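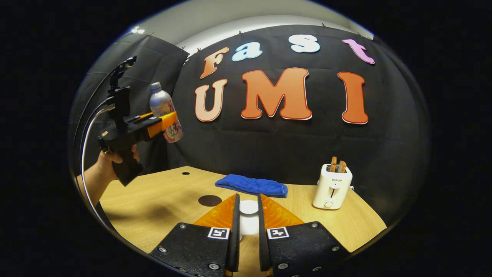
4.2 Items that share a table

Most of the tables in our survey had more than one use. People ate at them, folded laundry on them, and left things there between one job and the next. We looked at 400 tables in homes in Purdale and Drelport, and the item lists for those tables hold nearly 3,000 entries. This section deals with the entries that do not belong to the same group as their neighbors on the table, which we call mixed sets.

Figure 4 is a small mixed set. A folded blue towel lies near the middle of a light wooden tabletop, and a white two-slot toaster marked SUPOR stands on the right. On the left, a plastic bottle with a white cap and a printed label in white, pink and purple is held upright in the air. We coded the toaster as an appliance and the towel as a textile. The bottle was coded as a container only. Labels that could not be read in full were never used to guess at contents, so a bottle of this sort is left out of the counts for food and for cleaning products.

Textiles were the hardest group to place. A towel can be in use on a table, or it can be on its way to a shelf, and its folded state does not settle the matter. In an early round of coding, folded towels were entered as stored and unfolded ones as in use. Leidy Huanca and Ksawery Kozłowski coded the same 40 tables under that rule and disagreed on too many of them for the rule to stand. In the final scheme, folded and unfolded are entered as states of the item, and use is taken from the interview alone.

Appliances gave less trouble. A toaster counts as one item with its cord, whether or not the cord can be seen. We did not try to record whether it was plugged in. Where residents told us that an appliance stayed on the table all day, it was entered as fixed, and everything else on the table was entered as movable.

Items in the hand needed a rule of their own. An item being held over a table is listed with that table but given no position on it, and it is dropped from the measures of free surface in Section 4.3. This applies to the bottle in Figure 4 — the towel and the toaster keep their places.

Holes in a tabletop, such as the two dark round ones in the same figure, were entered as part of the table. They were subtracted from the free surface only if they were wide enough for a cup to tip into. The smaller kind was ignored.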